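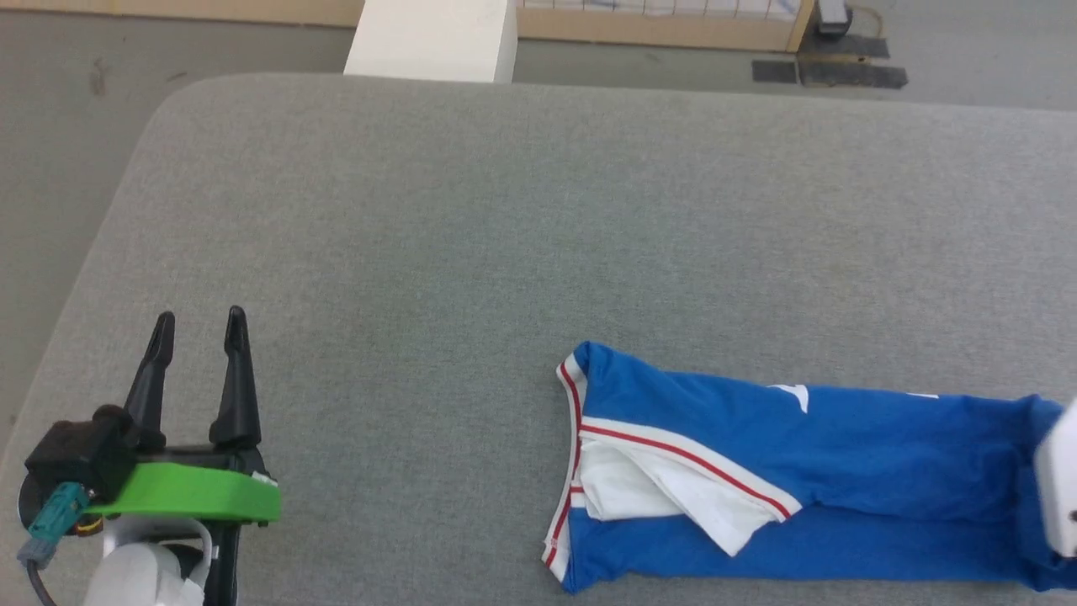
DESTADBY, 24 April 2022. Folding laundry is the first household job that Lernness, the robot teaching project run by Tang, will open to people who have never worked with a robot before. Starting in July, anyone who lives in the Destadby area can sign up to spend a session teaching a two-armed machine to handle clothes, either by holding its arms and moving them through the job or by running them from a set of hand controls across the room. The lessons take place at a padded gray table, with ordinary garments such as a royal blue shirt with white trim and thin red stripes at the opening, and the tapered black fingers of the gripper do the grasping. No programming is involved at any point. If you can fold a shirt at home, you already know most of what we need you to know.

We have been looking forward to saying this out loud for a long time! Lernness began as a small effort inside Tang to find out how much a robot could pick up from people who are good at something with their hands and have no interest in code. The sessions we have held so far were with our own staff, including people from the front office and the shipping room, and they taught us as much about teaching as they taught the robot about shirts. The software that came out of those sessions is called Sandia, and it is the part of the project we are proudest of.

Share this release: 72 shares | 7 comments

WHAT A LESSON IS LIKE

A Lernness lesson starts with the teacher folding a few garments on the table by hand, with the robot parked and its motors off. This is partly to get comfortable and partly to settle on a method. People fold differently. Some bring the sleeves in first, some fold the whole thing in half lengthwise and deal with the sleeves afterward, and a surprising number hold the shirt under their chin, a method we have had to leave out for now. Any fold is fine as long as the teacher sticks with it for the whole session, so the robot gets a run of lessons that agree with each other.

Then the arms are switched to hand guiding. In this mode they hold up their own weight and give way when you push, so a person can stand beside the table, take hold of one wrist in each hand, and walk the arms through the fold. A button closes the fingers and another opens them. The feeling is odd for the first few tries, a bit like folding a shirt with long tongs while someone else holds the handles, and then it gets easier very quickly. Most of our staff teachers had a fold they were happy with by their third or fourth attempt.

The second way is remote control. The teacher sits at a station with a pair of handles, and the arms copy what the handles do. Because nobody is leaning over the table, the cameras get a clear view of the cloth from start to finish, and the teacher can work for longer without getting tired. It does take more practice. You lose the sense of the table under the fabric, and new teachers tend to press down too hard or close the fingers on air just above a hem. Sandia helps here by making the handles a little stiffer as the fingertips come near the tabletop, and that one change made more difference to beginners than anything else we tried.

We use both methods on purpose. Hand guiding gives us lessons with a natural rhythm, and remote control gives us lessons with a better view. A robot that has learned from a mixture does better on a shirt it hasn't met than one that has learned from either kind alone, at least in our tests so far.

WHY CLOTHES

A box or a cup keeps its shape when you pick it up. A shirt changes with every touch. It can be folded over on itself, twisted inside out at the neck, or bunched so that the sleeve you want is under the part you already have hold of. Writing out rules for every one of those situations would take forever, and people deal with them all day long without thinking. They slide a fingertip under an edge, give a small shake, smooth the creases with the side of a hand. Those little habits are exactly what we want to record.

Good lessons also include trouble. We ask teachers to start with garments left in a heap, or partly folded, or turned the wrong way around, and to sort them out in whatever way comes naturally. If a corner slips, keep going and fix it. A lesson with a slip and a recovery in it is worth a great deal to us, and we would much sooner have it than a perfect run that was started over several times. Our early teachers kept apologizing for their mistakes, and we kept asking them for more!

The team has collected 2,000 lessons from staff to date. They cover shirts, towels, pillowcases and a few pairs of pants. With those lessons the robot can now flatten and fold a short-sleeved shirt by itself on many of its attempts, provided the shirt starts out more or less spread on the table. From a tight ball it still struggles. Long sleeves are hard, buttons are harder, and fitted sheets are a subject we are not ready to discuss. We expect all of this to move along once lessons come from people with different hands, different habits and different ideas about what a folded shirt should look like.

ABOUT SANDIA

Sandia records what the arms do, how far the fingers are open, and what the cameras see, and it lines all of this up so that each moment of a lesson can be played back. After each fold the teacher can watch it again on a screen and choose to keep it, drop it, or mark a section to leave out. New in this version:

- A practice mode that records nothing, so first-time teachers can play with the controls for as long as they like.
- Left-handed and right-handed layouts for the remote station, with the finger controls swapped to match.
- A pause that holds both arms still while keeping the grip closed, handy when you need to think about the next move.
- Spoken notes. Teachers can talk while they work ("now I'm looking for the shoulder seam"), and the words are stored next to the motion.

The spoken notes were a late addition and have become a favorite with the team. People explain themselves beautifully when their hands are busy. Several of the notes have changed how we set up the lessons, including one from a staff member who pointed out that she always feels for the thickest part of the collar before she lifts anything. We had been telling new teachers to start from the bottom hem.

WHO CAN TAKE PART

Sessions are open to adults. Each lasts half a day with a long break in the middle, and each group is limited to 4 people so that everyone gets plenty of time at the table. One member of the Lernness team stays with each group throughout and has a stop switch within reach, as does the teacher. The arms move slowly during lessons and slow down further when they are close together.

Teachers are paid for their time. They may bring garments of their own if they wish, and we would be glad to see some, especially things with hoods, linings or odd pockets. Please leave out anything with pins or sharp trim. Clothes go home with their owners at the end of the session. Camera recordings are set up to take in the tabletop and the arms, and every teacher can ask to have their lessons removed later on.

Hand guiding is done standing. The remote station can be used seated, and its handles can be raised or lowered to suit. Anyone who would like a different setup should mention it when signing up, and we will work it out together before the day.

WHAT COMES NEXT

The July sessions will stay with laundry. After that, Tang plans to add two more jobs to the Lernness table, and we would like local teachers to help pick them. Packing a lunch bag and wrapping a present are both in the running. The wrapping idea came from the shipping room, where feelings about tape are strong.

We also plan to publish a short guide to teaching by hand and by remote control, written for workshops and classrooms that have an arm of their own and aren't sure where to begin. It will include our table layout, our notes on when to use each method, and a collection of the lessons that went wrong in useful ways.

Sign-up for the July sessions is open now through the Lernness project desk at Tang in Destadby. Reporters who would like to try teaching a fold are very welcome and should contact the same desk to arrange a time. Wear something with sleeves you can push up.

72 shares
7 comments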